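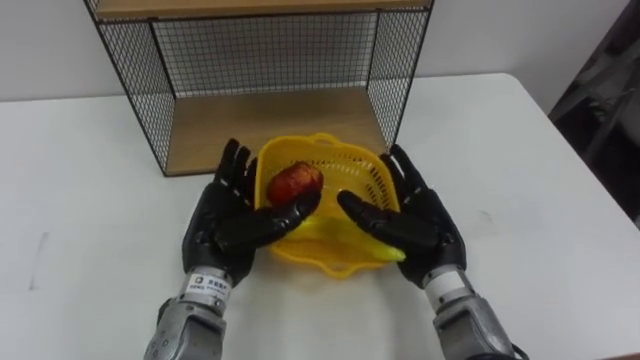 Ayman Nasr reckons bananas should never share with sweet potatoes. He says the bananas push everything near them along, and that a sweet potato wants to be left by itself somewhere dark and boring, preferably in a paper bag with the top folded over. He has told me this more than once and I keep a paper bag by the door in his honour.

**The yellow basket.** Sweet potato, banana, and the happiest colour in the whole place. Look at that against the white table!

## The small room, Starnton

Welcome to page 2 of the gallery. The first page was all garden, and this one comes indoors to the small room, which is laundry, pantry overflow, sorting table and general place-to-put-it, all inside four walls. I love it far more than anyone should love a room with a washing machine in it. It's where the shopping lands, where the towels get folded, and where I end up standing with a cup of tea when I'm meant to be doing something else.

Only a couple of pictures this time, so I've let the notes run on a bit. Skip them if you're only here to look.

### More about the basket

I have wanted a basket in that yellow for years. Not mustard, not butter - proper lemon-and-sunshine yellow, the colour of the buckets we took to the beach when I was small. I found it at Wunis, on the bottom shelf behind the pegs, for 13 dollars, and carried it around the shop on my arm like a handbag while I pretended to look at other things.

What sold me was the sides. They're full of small openings, so air gets in, and you can give the whole thing a blast under the garden hose and hang it up to drip. There's a little moulded handle on the rim as well, and it goes over a hook nicely. I've had wicker baskets and I've had wire ones. The wicker collects onion skin in every crevice and the wire leaves dents in soft fruit. Plastic isn't glamorous, but it wipes clean, it weighs nothing, and a spud with a bit of dirt on it can go straight in without a second thought.

My system, if you can call it that:

- Everything from the shops or the garden goes in the basket first, mixed up together.
- Anything soft or bruised comes out straight away and gets eaten or cooked that day.
- Bananas go to the kitchen bench.
- Sweet potatoes and onions go their separate ways. Onions in a net, sweet potatoes in Ayman's paper bag.
- The basket gets a wipe and goes back on the table, ready for the next lot.

Do I always get to the end of that list? No. There are weeks when the basket is the fruit bowl, the veg drawer and the lunchbox station all at once, and dinner is whatever's on top. Some of our best soups have started that way. Sweet potato, a tin of coconut milk, ginger, a squeeze of lime, and done before the news.

I did once forget a sweet potato altogether and it put out the most gorgeous purple shoots. I stood it in a jar on the windowsill and it became a vine, all the way up the curtain rail by August. Not a single thing to eat off it, but what a plant! If you've got kids in the house, do it on purpose.

### The table

White, plain, and the best decision we made in there. I'd been holding out for something with drawers, and I'm so glad I gave up. Drawers fill with dead batteries. A flat top with a good clear run in front of you is another matter - you can tip out the shopping, fold a fitted sheet (badly), wrap a present, repot a seedling on newspaper, and it's all at standing height so your back doesn't complain.

White shows every mark, I'll grant you. Beetroot is the worst. Bicarb on a damp cloth, a few minutes' patience, and it comes up beautifully. Turmeric I just leave to the sun.

### The shelf

I'm a huge fan of a shelf that sits on top of a table. You gain all that height against the wall and lose hardly any of the surface. Black mesh with wooden shelves was a bit of a gamble next to so much white, and I changed my mind in the shop at least twice, but it gives the eye somewhere to land and the timber warms it all up.

Little tips from living with it:

- Leave the front edge of each shelf clear if you can. You want room to set a thing down before you've decided where it lives.
- Tall things at the ends, short things in the middle, or you'll be knocking jars over for the rest of your days.
- Dust mesh with a dry paintbrush. A cloth just catches.
- Put whatever you use every day at chest height and be ruthless about it.

I rearrange mine constantly. It's cheaper than a hobby.
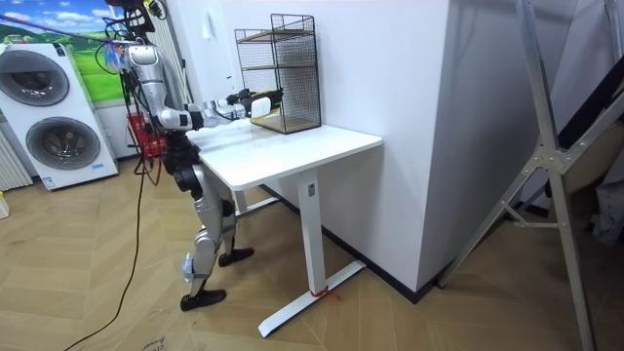
*Photo: Esteban. Please ask before reusing.*

**Shelf side and laundry side.** A small white something at the front edge of the shelf, and the washer-dryer over by the back wall under its patch of blue sky.

### The sky

People always ask about the wall, so let me rave for a minute. Blue sky, white clouds, green hills, grass. It's a printed mural and it came in strips, in a tube, from Grolevura, with an instruction sheet that had clearly been translated by somebody in a hurry ("calm the bubble with soft hand" is now a household saying). We calmed the bubble with soft hand for an entire afternoon. One join sulked and had to be peeled back and done over, and the clouds very nearly didn't meet.

And oh, the difference! Loading the machine used to feel like being sent to the cellar. Now there are hills. On grey mornings I put the radio on and sort socks in front of a summer paddock, and my mood lifts every single time. If you have a dull wall behind something useful, go for it. Choose a scene with plenty of sky, start from the top, and get a second person in to hold the bottom of the strip.

### The stack

Stacking the laundry was the other big win. One on top of the other takes up so little floor, and I'm rather fond of those two round doors, like portholes on a ferry. Load from the basket, unload to the table, fold, gone. I used to lug wet towels the length of the house and drip all the way.

If you're thinking of stacking yours, measure to the ceiling and then measure again, and check you can still reach the controls without a stool. My sister can't, and has to be polite to her tall husband on washing day.

The white radiator nearby does its bit in the cold months too. Tea towels dry over it in no time, and gloves, and once a library book that had been out in the rain. The pages went wavy but the library was very kind.

### The floor

Light, wood-patterned and dead easy to sweep. I wanted something pale so the room wouldn't feel like a cupboard, and the pattern hides crumbs and lint wonderfully until you're ready to deal with them. I mop with warm water and the tiniest drop of dish soap. Anything stronger leaves it streaky, and then you notice it every time the light comes in low.

### And the feathery thing

Yes, the bright tuft on the stick! Feathers, streamers, whatever you'd like to call it, I can't walk past a bit of colour like that without smiling. Between that, the yellow basket and the green hills, the small room has more cheer in it than the lounge, and the lounge has had a lot more money spent on it.

### Still to come

I'd love to get hooks up for the baskets, and there's a second yellow one in my future if Wunis still has them. Page 3 will be the pantry proper, once I've finished relabelling. I bought a roll of 100 labels and have ruined a good many already with a leaky pen.

If you've got a small room of your own that does too many jobs, send me a picture. I mean it, I could look at other people's laundries all day. Write to The Small Room, Starnton 2823, or leave a note in the guestbook.

*Page last updated May 12, 2021*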